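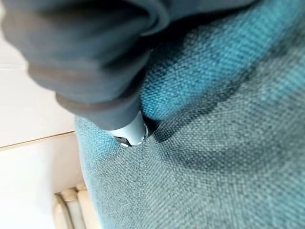
A pale grey cylinder pressed into upholstery.

Tag team match (wrestling)

A tag team match puts 2 teams in the ring, usually with 4 wrestlers in all, and only one from each side is supposed to be fighting at a time. I've been editing the wrestling pages on this wiki for ages and it's still my favorite kind of match!

To swap places you touch your partner's hand while they hold the tag rope in the corner (a short piece of cord tied to the turnbuckle). No touch, no tag, and the referee has to see it.
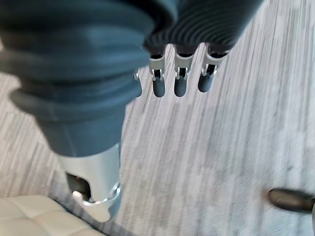
The "hot tag" is the bit I always wait for -- one wrestler gets beaten up for ages, crawls to the corner, and the fresh partner comes flying in. At the Wallin show in September, Embla Söderlund and Bianca Oprea did it in front of 500 people, and the place went nuts.

Rules on double-teaming vary. Most promotions give you a short count to get out, but Relach lets it slide.

See also: Tornado tag, Six-man tag
Last edited 2023-08-28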